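Small Screws: Getting Them Out, Keeping Them, Putting Them Back

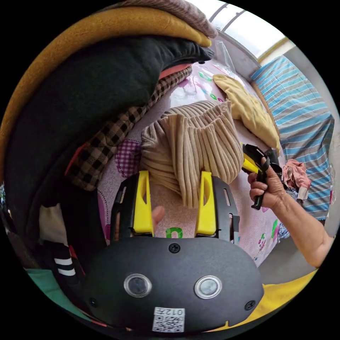

Three black screws on a black housing, one at the top center and two lower down.

Filed under Workshop. By Arlo Doucet

Most of the small repairs I do at home come down to screws. The broken part is often a two-dollar switch or a bit of loose wire, and the time goes into getting the cover off and getting it back on again. These are notes I have added to over the years. They apply to flashlights, door chimes, kitchen scales, remote controls, sewing machine covers and most other things with a plastic shell.

Before you start

Unplug it, and take the batteries out if it has any. Clear a space bigger than you think you need and put down a light-colored towel. A dropped screw stays put on a towel. On a bare bench it bounces, and then you are on the floor with a flashlight.

Look under rubber feet and stickers for hidden screws. If a cover will not come off with what feels like all the screws out, stop pulling. Press a fingertip along the label and feel for a soft spot. Rubber feet can be lifted with a plastic card and most will stick back down if you keep dust off them. If they won't, a dot of contact cement holds fine.

Picking the driver

A driver that is one size too small will turn the screw most of the time, and the rest of the time it will ruin it. Try the larger size first and step down. The tip should sit all the way in with no wobble when you twist it lightly by hand.

For cross-head screws in household goods, a #1 and a #0 will do most jobs, and #2 is for the bigger ones in appliances. Some cross-head screws are made to the JIS pattern, which looks almost the same. If your Phillips driver keeps riding up out of the slot, a JIS driver of the same number may drop straight in.

I use a 37-piece bit set from Prekov that lives in the kitchen drawer. It replaced a 105-piece one that had six of everything I never touched and one of the bit I used every week. The set with fewer pieces fits in the drawer, so it gets put away.

Replace worn bits. When the corners of a bit are round and shiny it is done.

Getting them out

Push down harder than you turn. On small screws most of the effort should go into holding the tip in the slot.

Break every screw loose by a quarter turn before you take any of them out. That keeps the cover flat and stops the last screw from binding.

If one is tight, try tightening it a hair first, then backing it out. This cracks old paint or threadlocker and works more often than you would expect.

If there is rust, put on one drop of penetrating oil and leave it for 45 minutes. Do not spray it. Spray gets inside and some plastics craze when it touches them. I put the drop on with a toothpick.

For threadlocker, use heat. Hold the tip of a soldering iron on the head of the screw for a few seconds, then try again. Keep the iron away from the plastic, and skip this step on anything with a battery you can't remove.

When the head is already stripped

Work through these in order and stop when one of them works.

Lay a wide rubber band flat over the head and press the driver through it. The rubber fills the gaps. This is good for a slightly chewed screw and useless on a really bad one.

Try a flat driver or a Torx bit that is just a little too large, tapped in gently with a small hammer. Only do this where there is something solid underneath.

If the head stands proud, grip the outside edge with locking pliers and turn slowly.

Cut a new slot across the head with a rotary tool and a thin disc. Wear glasses. Tape over the area around the screw to keep the metal dust out.

Drill the head off with a bit the same width as the shank. The cover will lift away and leave a stub you can turn out with pliers. Noemi Wojcik wrote in after the last version of this page to say that left-hand drill bits often back the screw out before you get that far. I bought a pair and she is right.

Keeping track

The mistake I used to make was putting everything in one dish. Screws from the same cover can be different lengths, and a long one in a short hole can come through the other side or press on a circuit board.

Draw the outline of the thing on a piece of cardboard and push each screw through the cardboard where it came from. It takes a minute. Write the name of the item on it and the month, if you think the job may drag on. I have a card on the shelf that says "chime, May" and I was glad of it when I got back to the job.

For anything with layers, use an egg carton and fill the cups in order. Put the first layer in the first cup and work along. Going back together, you start at the far end.

Magnetic dishes are fine for steel screws, but stainless and brass will slide right off them. Keep magnets away from watches and anything with a compass in it.

If you need to leave a job half finished, put the screws in a small bag and tape the bag to the item itself. Bags left next to an item get moved.

Black screws

Black screws are usually steel with a thin black finish. Against a dark cover they are hard to see, so use a lamp from the side instead of overhead. The low light throws a shadow into the recess and you can see the shape of the slot.

The finish scratches if the driver slips. A permanent marker covers a bright scratch well enough and keeps the rust off for a while. If you are replacing one, buy black. A silver screw in a row of black ones bothers me every time I see it – maybe it won't bother you.

Putting them back

Into plastic, always start by hand. Set the screw in the hole and turn it backward until you feel a small click or drop. That is the screw falling into the old thread. Then turn it forward. If you skip this you cut a second thread across the first, and after a few rounds the hole won't hold anything.

Put every screw in loosely, then go around and snug them up, working across from corner to corner. Stop when the head touches and the driver starts to resist. Plastic needs very little.

Leave the power driver in its case for this. Even on the lowest setting it is too much for a small screw in plastic.

If a hole is already stripped, cut a sliver of toothpick, dip it in wood glue, push it in and trim it flush. Let it dry overnight. In plastic I use a sliver of plastic from a bread tag with a little epoxy. Going up one size of screw also works if the post around the hole is thick enough, but thin posts split.

Spares

I keep odd screws in 2 oz. spice jars, sorted by diameter and not by length. You can shorten a long screw with cutters but you can't do anything about the thickness. The lids screw down tight and you can see what you have. When something is headed for the trash, take its screws first. It's the only supply of really small ones I have, apart from the mixed packs at Tan Hardware.

Comments

Endang Tjoa: The cardboard trick also works for cabinet hinges. I number the doors too.

Cornel Sima: What do you do about the tamper-proof ones with a pin in the middle?

Arlo Doucet: Get the security bits with the hole in the tip. They are cheap. I have seen people snap the pin off with a flat driver but it makes a mess of the head.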